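## Part 3: Sorting the small stuff

Okay, so by now you've got the Hernico shelving up and leveled, and you're probably staring at a mountain of odds and ends on the garage floor. I've set up the Wustunska bin system in two garages now (mine and my brother's), and this is the part where I went wrong both times, so go slow.

1. Pull the label holders out of the bag and snap one onto each bin before you hang anything. They click in from the bottom edge. I did mine after hanging and skinned three knuckles.
2. Start with the lowest rail. Hook the back lip of the bin over the rail, then push down until it sits flush.
3. Leave one finger's width between bins. They swell out a bit when they're full!
4. Work your way up, heaviest stuff low, lightest stuff high.

> **Caution:** Each rail holds 70 pounds, and that's for the whole rail. A coffee can of old bolts weighs way more than you'd think, so put it on the bathroom scale first.

Now for what goes in them. My first try was to sort by size, and it was a mess by Monday. Sort by job instead: plumbing, bike, paint, yard. When a faucet drips you want one bin, and you don't want to go hunting through six. 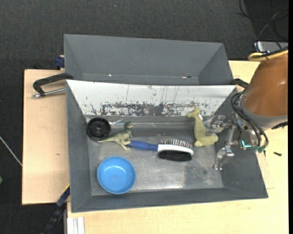

I also keep one bin with no label on it for things I can't place yet. Give yourself a limit on that one. Mine gets dumped out every March, and whatever I still can't name goes to the scrap pile.

5. Write your labels in pencil for the first month. You'll change your mind a lot, trust me.
6. Once things settle down, go over them in marker or print the sheet that comes in the Kasinside pack (66 labels, plenty for a two-car garage).
7. Slide the clear cover over each label from the left side.

**Note:** If you bought the older Collado rails secondhand, like I did, the hooks are a little narrower. The bins will still hang, but they'll wobble. A strip of felt tape along the back lip fixes it.

**Note:** Screws and washers fall through the drain slots in the big bins. Line those with a piece of cardboard, or use the small cups.

When all the bins are up, give every rail a good tug before you walk away. If one shifts, take the load off and tighten the two end screws, then go on to Part 4, the pegboard.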